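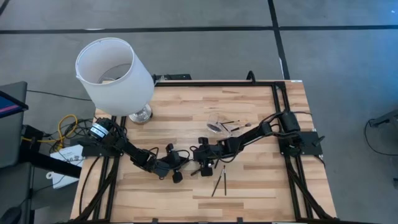
Spent Monday evening sorting my brushes. All of them, makeup and paint both, since they had been living in the same drawer for over 6 years. Writing down how it went in case anyone else has a drawer like that. 1/

Rule one was that everything comes out of its cup. I have been guilty of looking at a full cup and deciding it was fine. Tip it over on the table and you find out what is in there. 2/

I used to sort by size. It doesn't work for me. A small eyeliner brush and a small detail brush look the same from the handle end, and I have put acrylic on my face once. It was burnt umber. It came off. 3/

So now it is sorted by what it touches. Face powder, face cream, eyes, watercolor, acrylic, glue. Glue brushes get a strip of tape on the handle. Glue brushes are brushes that used to be something else. 4/

Cups: clear only. I had a set of painted tin ones from a shop in Prokelham and they look nice on a shelf, but you can't see the bottom, and the bottom is where the dust and loose bristles collect. Clear plastic, rinse it, wipe it, done. 5/

Bristles up in the cup once they are dry. Lying flat while they dry. If you stand a damp brush up, the water runs down into the ferrule (the metal part) and loosens the glue. Then the head wobbles, and then one day you have a handle. 6/

For washing I use plain dish soap on the acrylic ones and a bar soap on the face ones. The bar is from Janetlow, the unscented one. You swirl the brush on the bar, then on your palm, then rinse until the water is clear. Warm water, never hot. 7/

Big fluffy ones take the longest. My powder brush took four rinses and I am not going to say when it was last washed. Squeeze it in a towel, pull it back into shape with your fingers, lay it down with the head over the edge of the counter so air gets under it. 8/

Thin ones dry in an hour or two. The big ones need overnight. I don't use a hair dryer on any of them. I did once on a cheap one and it has looked surprised ever since. 9/

What I threw out: anything with a split ferrule, anything shedding, anything where dried paint had gone up into the metal. I tried soaking two of those in brush cleaner overnight and got nowhere, so they went. 10/

What I kept that I probably shouldn't have: a fan brush I have used one time. It is a nice brush. 11/

Somebody asked under my last thread if expensive ones hold up better. My answer is sometimes. The Peng liners have kept their point through a couple of years of regular use. The Sudus powder brush cost more than all of those together and sheds on my collar. 12/

Handles matter more to me than they used to. The dark lacquered ones chip if they sit in water, and once they chip the wood swells. Don't leave them standing in the rinse jar while you answer the phone. I am saying this to myself as well. 13/

Storage as of tonight: face brushes in one cup on the bathroom shelf, paint brushes in a cup on the work table, spares in a flat box with the lid on. The long thin ones go in the paint cup on their own side so they don't get bent by the flats. 14/

The drawer now has a ruler, two pencils and a takeout menu in it. I give it until September. 15/

Couple of replies in one go. Yes, you can use baby shampoo. I did for years, it works, it just takes more rinsing. No, I wouldn't put them in the dishwasher, even the all-plastic ones. The heat is hard on the bristles. 16/

For the person who asked how often: face cream brushes every week, powder brushes every couple of weeks, eyes after a few uses. Paint brushes every single time before they dry, and if you can't wash one right then, at least wipe it and lay it on a damp rag. 17/

And for travel, I roll them in a dish towel with an elastic around it. I had a zip case and the zipper caught the bristles. The dish towel has never caught anything, and you can dry your hands on it when you get there. 18/

Last one. If your cup keeps tipping over, put a handful of rice or clean aquarium gravel in the bottom. Rice gets dusty so swap it out now and then. Gravel is better but it is loud when you pull a brush out. I went with gravel. 19/19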